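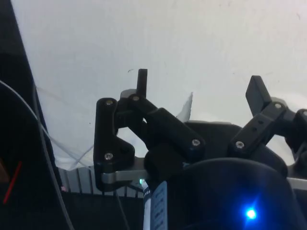
Fig. 1. Black linkages joined by silver screws, white wall behind.

Week 6 handout: Fasteners and joints
Introduction to Product Assembly

Reading for this week: chapter 4 of the course pack, up to the section on adhesives. The chart of thread sizes at the back is for reference and does not need to be learned.

1. What a fastener does

A fastener holds two or more parts in a fixed relation to each other. Some are meant to come out again (screws, bolts, clips, pins) and some are not (rivets, most glues, welds). The first question in any joint design is whether someone will need to open it later. If the answer is yes, ask how often, and with what tools.

A joint can be loaded in three main ways. Tension pulls the parts straight apart. Shear slides one part across the other. Peel starts at one edge and works along, like lifting tape. Screws do well in tension and fairly well in shear. Glue does well in shear and badly in peel.

2. Clamp force

A tightened bolt behaves like a very stiff spring. Turning the head stretches the shank a little, and the stretch squeezes the parts together. The squeeze is called clamp force or preload. In most bolted joints it is friction between the clamped faces that carries the sideways load, so a loose bolt is a weak joint even if the bolt itself is undamaged.

Torque is only an indirect measure of clamp force. Much of the effort on the wrench goes into friction under the head and in the threads. Oil on the threads changes the result a great deal at the same torque setting. Write down whether threads were dry or oiled in every lab report.

Worked example. A bracket is held by one bolt with a clamp force of 3000 newtons. Take the friction coefficient between the faces as 0.2. The sideways load the joint can resist before slipping is 3000 x 0.2 = 600 newtons. A load of 472 newtons is therefore held by friction. A load of 700 newtons is not, and the bracket will move until the bolt touches the side of its hole. Repeat the calculation with two bolts, each at the same clamp force, before class.

3. Screws in plastic

Plastic creeps. Under a steady load it slowly changes shape, and the clamp force drops with it. There are a few common answers:

Use a wide washer or a flanged head to spread the load.
Mold or press in a metal insert, so that the screw threads into metal.
Use a metal sleeve through the plastic part and clamp against the sleeve.
Use a coarse thread-forming screw and accept a limited number of openings.

The fourth is the cheapest and is found in most household goods. When refitting a thread-forming screw, turn it backward gently until it drops into the old thread, then tighten. Driving it straight in cuts a second thread across the first, and the hole is soon ruined.

4. Why joints come loose

Vibration is the usual cause. Small sideways movements let the threads slip a little at a time, and the screw backs out. Other causes are creep, paint or dirt trapped between the faces, and parts that heat up and cool down at different rates.

Split lock washers are widely sold for this problem, but test results for them are poor. Nylon-ring nuts, thread-locking liquid and wedge washers are better choices. For a pivot, where the parts must stay free to turn, a shoulder screw is normally used – the shoulder takes up the length, and the head can be tight without pinching the moving part.

5. Lab preparation

The lab uses the Carretero hinge kit and the Cerby torque drivers. Check that your driver reads zero before you start. The kit has 51 parts and must go back complete. Screws from the Tidar kit look the same but have a different pitch – do not mix the trays.

Bring safety glasses and the blank table from last week. You will assemble the hinge dry, record the torque at which the leaf stops moving freely, take it apart, and repeat with oiled threads. Five runs for each condition.

The written report is due Thursday, November 10, 2022, at the start of class. Groups that have not finished the Gunness clamp exercise should hand in both together.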